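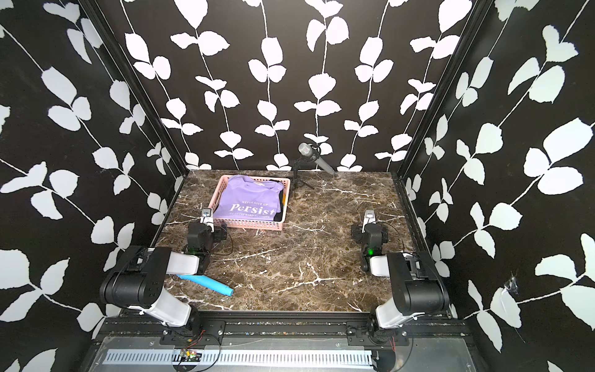 Saltora 双臂桌面工作站:选型与预算说明

适用对象:高校实验室、职业院校、小型研发团队,以及第一次给双臂设备做预算的人
页面更新:2023/5/8

先说我们为什么这么喜欢它

Saltora 是一套放在桌面上用的双臂工作站,两条小型机械臂固定在台面前沿的铝型材上,左右各一,末端都是平行夹爪。我们团队里做衣物整理、分拣、装篮这类任务的人,用过之后基本都不愿意再回到单臂了。叠衣服这件事,一只手按着、另一只手拉,人觉得理所当然,换成单臂就得绕好多弯路。两条臂一起上,动作一下子就顺了,第一次看到它把T恤对折整齐的时候,整个办公室都围过来看(有人连午饭都忘了拿)!

这页写给正在打算盘的人:要买什么,哪些可以晚点买,哪些钱最容易漏掉。负责选型的 Gráinne Dunne 把这两年大家问得最多的问题都整理进来了,Sorcha Hennessy 补充了安装和维护的部分。

标准配置包含

机械臂两条,带腕部状态指示灯
平行夹爪两只
前沿铝型材安装横梁一根
台面一块(可选多种饰面)
三面围板及角部型材
底部金属面板,带散热格栅
电源及控制线缆一套
Wosine 控制软件,首年授权

不包含:工控机、显示器、桌下支架、任务道具、备用夹指。这几样请单独列预算,后面会讲到。

围板和台面怎么选

很多人觉得围板是装饰,选配的时候随手一勾就过去了。我们建议多花十分钟想一想。黑底白色藤叶图案的围板我们自己非常喜欢,放在实验室里很有精神,来参观的人都会问一句哪里能买。如果你的任务要在不同背景下反复测试,可以一次多订几套面板,更换时松开角部型材就能抽出来,单人操作完全没问题。

面板表层是会磨损的。机械臂调试初期难免有刮碰,搬动时也容易蹭到下沿,出现一点起毛或破口很正常,不影响使用。介意的话,订货时加一张备用侧板,比事后单独补一张划算,运费省下来不少。

台面有素色和石纹两类。深棕色大理石纹配白色和浅灰色纹路,好看是真好看,抛光面会有一点反光,做视觉任务之前请先把顶灯的角度调好。要是你们房间的灯没法动,选哑光素色会省心一些。

任务道具的预算

这是整张预算表里最有意思、也最容易被写成“若干”的一行。请别写“若干”,财务会退回来的。

衣物整理类任务,我们常用的起步组合是:带孔的塑料收纳篮、不同颜色和厚度的T恤、几件深色衣物。T恤要买印花的,也要买纯色的。带字的衣服特别好用,叠完以后字朝上还是朝下,一眼就能看出来。篮子建议选侧面镂空、带提手开口的款式,夹爪从边上接近时余量大一些。深色衣服一定要有几件,黑色布料叠在一起时边界很难分辨,早点遇到这个问题,比验收前一周才遇到要好得多。

道具是消耗品。衣服反复夹取会起球、变形,篮子的边沿也会磨毛。请按每学期更换一轮来估算,别按一次性采购来报。

数量上我们的建议是,入门阶段备12件衣物就够了。要做大规模采集的团队,可以参考隔壁 Duggan 项目的做法,他们五月份一次入库了204件,尺码从童装到特大号都有,现在光是贴标签就有一整套流程,看得人又羡慕又头疼。

还需要单独采购的东西

工控机。Wosine 对显卡的要求不高,但对 USB 接口的数量有要求。接口不够的话,后面会冒出一串转接头,稳定性也跟着下来。请选后置接口多的机型。

桌下支架。整机比看上去沉。普通办公桌能放,但双臂同时快速运动时会晃,晃了以后重复定位就不准了。预算里留出一个带地脚调平的钢架,这笔钱花得很值。

备用夹指。标准夹指适合布料和中小件。要夹细杆、圆管或者更滑的东西,请加订 Tovex 软面夹指,装卸用一把内六角扳手,换一副用不了一杯咖啡的时间。我们对这副夹指的喜爱有点过头,几乎每个来咨询的人都会被推荐一遍!

录音设备。有语音指令或者语音标注需求的团队,可以配一支带防震架的话筒和小三脚架,靠后围板放,给双臂留出活动空间。没有这类需求就跳过。

理线材料。魔术贴、线槽、扎带都很便宜,预算表里却经常没有。腕部线缆要留够弯曲余量,走线时先把两条臂转到极限位置,再决定在哪里固定。

怎样排采购顺序

如果经费是一次性下来的,按清单全部下单就行。如果要分两期,Gráinne 的建议是这样:

第一期:整机、工控机、支架、入门道具
第二期:备用夹指、备用围板、扩充道具、第二年软件授权

有团队想在第一期只买一条臂,第二期再补另一条。硬件上可以做到,横梁两侧的安装孔都是预留好的,但我们不太推荐。双臂标定要重新来过,前期积累的程序也有相当一部分要重写,省下来的那点钱很快就会变成加班。

费用参考

整机价格随饰面和夹指选项变化,请直接索取报价单。下面几项是我们自己部门做预算时用的数字,单位为欧元,供对照:

支架及调平地脚:1,000
工控机:近2,000

运费按地区另计。围板是平板包装,单独成箱,收货时请先检查四角再签收。

安装与场地

Sorcha 负责过好几个站点的安装,她的要求很朴素:一面靠墙,前方能站下一个人,旁边有独立插座。台面前沿请留出检修空间,底部面板的散热格栅不要贴着柜子,也不要拿来靠书包(学生真的会这么干)。如果贵单位要在底部面板附近加装自己的小电路板或者传感器,请在图纸上标清楚走线位置,我们会一并核对电源容量。

安装当天流程:开箱、上架、紧固横梁、接线、单臂自检、双臂标定、试跑一个装篮任务。顺利的话一天完成。

日常维护

每次使用前:检查横梁螺栓,清理台面和型材槽里的碎屑,把没用到的道具收走
每周:擦拭夹指,检查线缆有没有压痕
每学期:重新标定,检查围板固定情况,盘点道具

型材槽特别容易积线头和碎纸屑,做布料任务的更明显。一把软毛刷加一台小吸尘器就能解决,这两样也可以写进预算。

常被问到的

能不能放两台并排?可以,中间留出开侧围板的距离。

软件授权到期后还能不能用?本地控制功能保留,更新和远程支持需要续费。

台面以后可以换吗?可以,但要先拆横梁,换完必须重新标定。如果拿不准选哪种,请先索取饰面小样,我们寄样很积极。

能不能先来看看实机?非常欢迎!带上你们自己的衣服或者工件来最好,我们特别想看看别人都在叠什么。预约时请写明任务类型和物件尺寸,方便提前换好夹指。

索取报价单时请附上:场地照片、桌面可用尺寸、任务类型、是否分期采购、希望到货的月份。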